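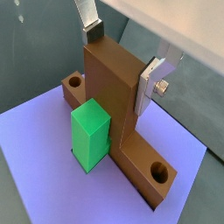
Hui-mei Su wants to know why we don't just write down where everything is and skip the vision part. Fair question, and she asked it on the first evening, before half of us had a laptop open. I've been chewing on it ever since, so this is going to be a thread.

Background for new followers: I'm in a summer robotics class at Darnholm, evenings, all through July. One shared arm, a big pile of blocks, and a final project where the arm has to put together a small structure from parts it finds by itself. I signed up knowing how to write a loop and not much else.

My team is Yip. (Short, easy to shout across a room.) The other team sharing our arm is Hondard, and they are very good, and I like them very much, and I would like to beat them.

So, the question. You CAN write down where everything is! We did that first. Put the block on the spot, type in the spot, send the arm to the spot. It feels like magic for an entire evening.

Then somebody leans on the table.

After that every pick is off by a hair, and a hair is plenty. A block grabbed near its edge turns a little as the fingers close, and now the thing you're holding isn't pointing the way your program thinks it is. Nothing looks wrong until you try to set it down next to something else.

Our favorite troublemaker is the brown piece, the upside-down T. Long base bar with a round hole at each end, and a tall post coming up from it. Cubes are forgiving. This one has a right way around and a whole lot of wrong ways around.

We argued for ages about where to hold it. I wanted the base, low down, because that's where I'd put my own hand. But if you go low, the fingers have to get down near the table, and anything standing close by is in the way. So: the post. Go in from above, close on the post, stay clear of the neighbors.

The neighbor in this case is a green block that wants to sit right up against the base bar. I say "wants to" because the task sheet puts it there. Hondard and Yip both read that line of the sheet and groaned at the same moment, which was a nice bonding experience.

Little thing I love: the lavender sheet on the table. It's just a flat purple-ish sheet, but brown and green both show up nicely against it, so finding the blocks by color gets so much easier. My first color filter ran on the bare gray tabletop and it thought every shadow was a part. EVERY shadow. I had a program that could find 3 blocks when I'd put out one.

Shadows are still my nemesis, by the way. The inside of those holes reads as dark, the edge under the bar reads as dark, and if you're not careful your code decides they belong together and hands you an outline shaped like a boot.

What fixed it for me was dumb and simple. I quit looking for the outline of the whole piece and started looking for the two holes. Two round-ish dark spots, draw a line between them, and you know which way the bar runs. The post is between them. Done! I walked laps around the room after that one worked.

(Well. Done as long as you can see both holes. If the post is blocking one, you move the arm over a bit and look again. We call this "craning." It has its own function and the function is named crane, and I will not be taking questions.)

Okay, numbers, for the people who like numbers. Each team gets a log of its practice picks. Ours has 994 in it as of 10/07/2018. The goal the class set itself, both teams together, is 3,000 before the final. I didn't believe that number when it went up on the whiteboard, and now I kind of do.

Most of those picks are boring, and I've grown to like the boring ones. Close, lift, move, open. You find yourself cheering quietly for a block.

The not-boring ones teach you more, though. We had a run where the arm let go a touch too high, again and again, and the T landed on its bar and rocked. I was sure it was the gripper. I took it personally. Then Hui-mei asked what height we'd measured from, and we'd measured from the table and forgotten the sheet was on it, plus a rounding mistake of mine on top. Two tiny errors holding hands.

She's been great to work with, even though (maybe because?) she still thinks half of this could be a list of coordinates. Her part of the project is the sequence planner, and it's lovely: you give it the finished structure and it works backward to figure out what goes down first. Mine is "where is the thing and which way is it facing." Hers calls mine. When hers calls mine and mine answers correctly I get a silly amount of joy out of it.

Someone asked about the software. The class uses a teaching package called Vuvholm. You write small steps in it and chain them together, and there's a slow mode where the arm waits for a key press between steps. Use slow mode. I skipped it one time to save a few minutes and spent the rest of the evening resetting blocks.

If you're thinking about taking a class like this, a few things I'd pass along. Bring a notebook, a paper one, for the measurements. Change one thing at a time, even when you're sure about both. And get friendly with the other team early, you'll be borrowing their tape.

Still on our list: the grip force. Right now we close to the same width for everything, and that's okay for the T's post but a bit much for the thinner parts. Hondard has a version that closes until it feels contact and stops there. They offered to show us. I said yes so fast.

Next up is the full build, 5 parts in order with no hands on the table. We've gotten as far as the fourth. Will post when we get the last one on, or when I find out what else I've been measuring from the wrong place.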